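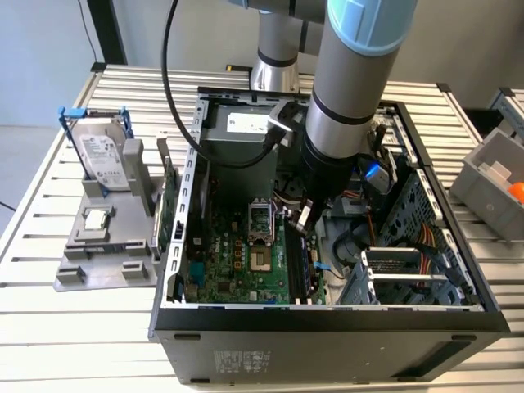

Sonberg Weekend Retreat - site safety check, main hall + cabins
Goal-setting workshop, November, Gadton side

Exits clear, both ends - OK
Exit sign over kitchen door - OUT. Bulb on order
Hall capacity posted (100) - OK, we have 27 signed up
Extinguishers tagged - OK exept cabin 3, tag missing
Smoke alarms tested - OK, all chirped
Space heaters, max 1,500 watts each - one per outlet, no power strips!!
Fire pit ring - loose stones on north side, reset before the evening vision circle
Trail to overlook - slick leaves, rake it. Handrail wobbly at second bend
First aid kit - low on bandages, no cold packs
Allergy forms - still missing a few, chase by noon
Blindfold trust walk - NOT on the stairs this time. Use lawn
Ferraro van - spare OK, washer fluid empty

Recheck exit sign and handrail at 4 pm, then sign teh sheet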